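The bin system, one season in

Filed under: house, grumbling

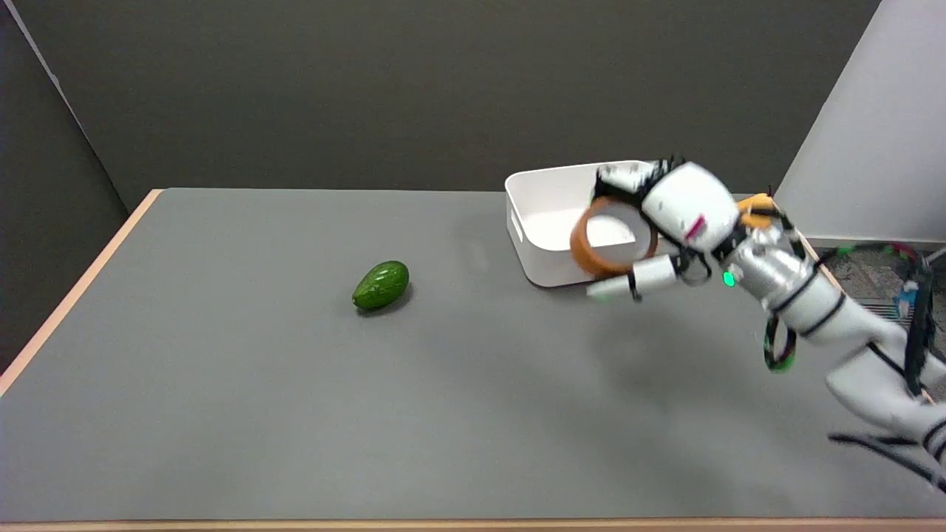
I have never trusted storage bins. You buy a bin to hold the stuff you don't want to look at, then you need a shelf for the bin, then a label for the shelf, and by the end of it you own more things than when you started. My sister-in-law Pushpa Sengar disagrees with me on this so strongly that she sent me a link to a whole method, the Vidier method, with a 7 step worksheet. The first step is to empty a surface completely, and I'd like to see the kitchen where that lasts past breakfast. The kind of bin they want you to have is plain white plastic, rectangular, rounded corners, with a slot cut in the short side for your fingers, and I will admit that it's a decent shape. An orange roll of tape going into one of those makes sense to me. An avocado on the same table makes sense to me too, but the worksheet has no line for an avocado, and my kitchen always has one lying out being not quite ripe.

I started in November with the drawer by the stove. Anyone who has a drawer like that knows what was in it. Batteries of unknown condition, rubber bands, takeout menus from Chaudhary going back to before they changed the phone number, a key to something. The method says to sort by "purpose." The purpose of a rubber band is to be there when you want a rubber band. I put them in the bin. The batteries went in the bin. I threw out the menus and then wanted one that same evening.

What I will say for the bin is that it moves. A drawer stays put, so you bring every job to the drawer, and a bin with a finger slot can go to the porch or the basement. When the closet rod came down I carried the whole thing upstairs and had the tape, the screwdriver and the pencil all together, for once in my life. Pushpa was very pleased to hear this. I didn't tell her I left the bin upstairs for six weeks and bought another roll of tape in the meantime.

Then there's the matter of what they charge. The Vidier people would like you to buy matching ones from Amovham, and the Stakbridge ones are the same thing with a lid -- the lid is the problem. Put a lid on a bin and you'll stack it. Stack it and whatever you need is in the bottom one. I own two, no lids, and I don't plan on a third. There is a woman in the comments on the Vidier page who says she has sorted 3,000 items. I read that twice. I don't want to know I have 3,000 items.

Labels I gave up on. I wrote TOOLS on a strip of masking tape and inside a month the bin had birthday candles in it, and now I have a bin that lies to visitors. Pushpa says the label is supposed to make you stop and think before you drop something in. Maybe it works that way at her house. She also decants her cereal.

So I'm keeping the bins and skipping the rest of the worksheet. Tape, scissors, screwdriver, pencil, tape measure in one. The other is for whatever was on the table when company is coming, and it gets dumped back out after they leave. Steps 3 and up involve a family meeting.

If anyone knows what takes a small brass key with a square head, please write in. I've tried the shed.

Posted 4th June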